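**Ticket: search in the surgery handbook does not find words which are clearly on the page**

Opened by: Teodoro Escobar
Product: Miranda (handbook module), import with Watau
Support: Wurkley, second line
Priority: normal, later changed to high
Status: resolved, one item left open

**Description of the problem**

Good morning. We keep our handbook for surgical trainees in Miranda. It has 395 pages in two languages, English and Spanish, side by side in one project. Until April the search was working well. After we imported the revised chapters from our old editor, some words are not found any more. The page opens normally, the word is there, I can read it, I can mark it with the mouse. But when I type the same word in the search box I get "No results in this handbook".

The problem is not for all words. What I know so far:

- "suture" is found in all chapters.
- "sutura" is found.
- "incisión" is found in the old chapters and not found in the revised ones.
- "aguja" is found.
- "tracción" is the same as "incisión".
- "needle-holder" is found on some pages only, and this one has no accent, so I do not understand it.

The trainees use the search much more than the table of contents. Many of them read on the phone between two appointments and they will not scroll through a chapter. So please treat this as more than a cosmetic defect.

**Steps to reproduce**

1. Open the handbook as a reader (it is the same as editor, I tried both).
2. Go to chapter 9, section "Handling of the thread".
3. Copy the word "tracción" out of the second paragraph and paste it in the search box. Result: the page is found.
4. Delete the word, type it by hand with the keyboard. Result: nothing is found.

Step 4 is what surprised me. On the screen both are the same word.

I put the section below in the form in which the reader gets it, English part only, so that you have the layout together with the text.

> **Handling of the thread**
>
> Hold the thread close to the end and keep a short tail. Before each pass, check that there is no loop between the tissue and the instrument. The trainee should say aloud which hand is holding and which hand is moving, also when the supervisor can see it.
>
>
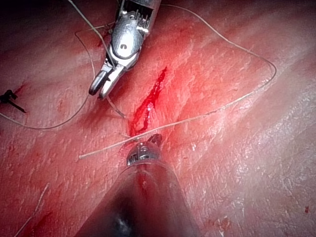
>
> Pull in the direction of the wound and stop when the edges meet. If the edges turn white, the traction is too strong. See also: *Choice of the needle-holder*, *Tension and knots*.

The word "needle-holder" in the last line is one of those which are not found. The same word in the title of the section it points to is found without problem.

**What I have already tried**

- Cleared the browser cache, and used another browser.
- Started "Rebuild index" from the settings. It ran for 17 minutes and ended with "Completed". No change.
- Deleted one paragraph and typed it again by hand. After this the words of that paragraph are found. So the index can do it, if the text is new.
- Changed the language of the project from "mixed" to "Spanish" and back. No change, and I will not do this again, because the menu of the readers changed also and I received several messages.

Thank you in advance, and please tell me if you need access as editor.

Teodoro Escobar

---

**Reply, Maite Sarmiento (Wurkley)**

Hello Teodoro,

Thank you for the very clear steps. I was able to reproduce it in a copy of your project. Your step 4 helped the most.

The letter "ó" can be stored in two ways. It can be one single character, or it can be an "o" followed by a separate accent which is drawn over it. A reader cannot tell the difference. Your keyboard produces the first kind. The revised chapters contain the second kind. Miranda should treat them as the same when it builds the index, and for pages written in the editor it does that at the moment of saving. Pages that come through Watau are written directly to storage and skip this step.

Could you please answer these questions?

- Were the revised chapters prepared on the same computer as the old ones?
- Did you import them as one file or chapter by chapter?
- Do you still have the files from before the import?

Regards,
Maite

---

**Reply, Teodoro Escobar**

Dear Maite,

Thank you. I did not know that a letter can be stored in two ways, and I have been writing with accents for my whole life.

The revised chapters were prepared by my colleague Lilibeth Maglaya on her own computer, the old ones on mine. We imported chapter by chapter, there are 3 of them. She has kept the files, and I attached them to this ticket as one archive.

The index of abbreviations at the end of the handbook was imported on the same evening, but there the search works. Maybe it is because abbreviations have no accents.

---

**Log, Wurkley second line (Julián Barroso)**

`10:05` Took over from Maite. Opened archive. All chapter files contain decomposed characters in the Spanish column. English column is clean except for the hyphens.

`10:20` Hyphens: the revised files contain two kinds. One is the normal hyphen from the keyboard. The other is a non-breaking hyphen, probably inserted so that "needle-holder" does not split over two lines on the phone. Index treats the normal hyphen as a separator and stores "needle" and "holder". With the non-breaking hyphen it stores the whole as one word. A search for "needle-holder" is split in the query, so it never meets the one-word entry.

`10:40` So we have two separate causes which look like one from the outside. I note them as A (accents) and B (hyphens).

`11:15` Tested A on the copy. Ran the normalization over one chapter in storage, then rebuilt the index for this chapter only. "tracción" and "incisión" are now found when typed by hand. Pasting the old form from another program also works, as the query is normalized too.

`11:30` Tested B. Replacing the non-breaking hyphen would repair the search but it changes the line breaks, and this should be the decision of the customer. Second possibility is to add the character to the separator list of the project. Did this on the copy. Works.

`11:50` Question about the rebuild which Teodoro started in the beginning. It reads the stored text as it is. It has no step for normalization, so "Completed" was correct but not useful.

`13:10` Ran A on the complete copy. 9 pages were refused with "page is locked". All of them have an open draft by an editor. The script skips those and does not report them in the summary, only in the detailed log. Filed internally, as a person would easily miss it.

`13:25` Wrote to Teodoro with the list of locked pages. Please either publish or discard the drafts before we run it in the live project.

---

**Reply, Teodoro Escobar**

Dear Julián,

I have discarded my own drafts, they were old. The rest belong to Lilibeth and she would like to publish them first, as there are corrections in them. She asks if the section "Tension and knots" can be taken as a check, because it has many accents, both types of hyphen and a cross-reference inside the text. I copy it from her draft, again with the English side only. The Spanish side you have in the archive.

> **Tension and knots**
>
> The first throw lies flat. Do not correct it with force. If it slips, open it and begin again, this costs less time than a tight knot in the wrong place. Trainees who come from open surgery often pull too early (they are used to feeling the resistance in the fingers).
>
> Put both instruments down in a neutral position before you discuss the next step with the supervisor.
>
> 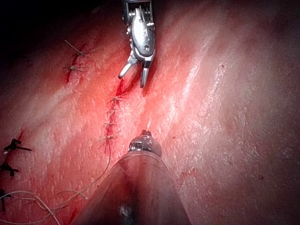
Rami Semaan: please do not run it on the live project before the evening. I work in the same project on the pharmacy pages, and last time when the index was rebuilt during the day the readers saw an empty result list for the full duration. Also I would like to ask if my pages are touched. I write Arabic names of some drugs in brackets, and there the marks over and under the letters matter to me. If the script joins them or throws them away I must check each one by hand.

---

**Reply, Julián Barroso**

Hello Rami, hello Teodoro,

Evening is no problem. I have planned it for 20:00.

About the Arabic names: the normalization does not remove any marks. It only brings letter and mark into one agreed form, and where no combined character exists it leaves them separate. I ran it over a copy of the pharmacy pages and compared before and after. A few stored characters changed their order, the displayed text did not change. I sent Rami the comparison separately so that he can look with his own eyes. If he prefers, I can exclude the pharmacy pages completely, this is one line in the settings.

About the hyphens: do you want to keep the non-breaking one?

Julián

---

**Reply, Teodoro Escobar**

We keep it. Lilibeth put it there on purpose, it looks ugly on the phone when "needle-" stands alone at the end of a line. Please add it to the separator list.

Rami has looked at the comparison and agrees, with one wish: that you exclude his pages this time and he runs them himself later. The drafts are published now, all of them.

---

**Log, Wurkley second line (Julián Barroso)**

`19:50` Checked for locked pages. None.

`20:00` Export of the project made as backup. Pharmacy pages excluded.

`20:10` Normalization started, finished without refused pages – detailed log read to the end this time, and not only the summary.

`20:15` Non-breaking hyphen added to separator list of the live project. Index rebuild started.

`20:32` Rebuild completed. The result list was empty for readers in between, as Rami described.

`20:40` Checks in "Handling of the thread" and "Tension and knots", all typed by hand:

| Search word | Before | After |
|---|---|---|
| tracción | not found | found |
| incisión | old chapters only | all chapters |
| needle-holder | some pages | all pages |
| needle holder (with space) | some pages | all pages |
| tensión | not found | found |

`20:45` Cross-references open the correct sections. Line breaks on the phone unchanged.

---

**Reply, Teodoro Escobar**

Confirmed from our side. I have tried it on the phone and on the computer, and Lilibeth tried it with her own list of words, which is longer than mine. Only one is missing: "Gulludent", the name of a supplier which we mention in the appendix. It is found with capital letter and not found with small letter. As this was possibly so before the import too, I do not want to mix it with the rest.

For the next import, can we avoid the problem before it happens? We will revise more chapters, and Lilibeth will work on the same computer as now.

---

**Reply, Maite Sarmiento**

Hello Teodoro,

Yes. Until Watau does the normalization by itself, please do this after each import:

1. Publish or discard all drafts in the imported chapters.
2. In the project settings open "Maintenance" and choose "Normalize stored text". It was hidden for customers, I have switched it on for your project.
3. Open the detailed log and search for the word "locked".
4. Start "Rebuild index", if possible in the evening.

The separator list stays as it is, you do not need to repeat this.

"Gulludent" has its own ticket now, I linked it to this one. I suspect that the appendix is marked as "code" in the editor, and in this format the search respects capital letters. Please look at the format of that paragraph when you have a moment and write the result in the new ticket.

I am closing the present one. It opens again automatically if you reply.

Maite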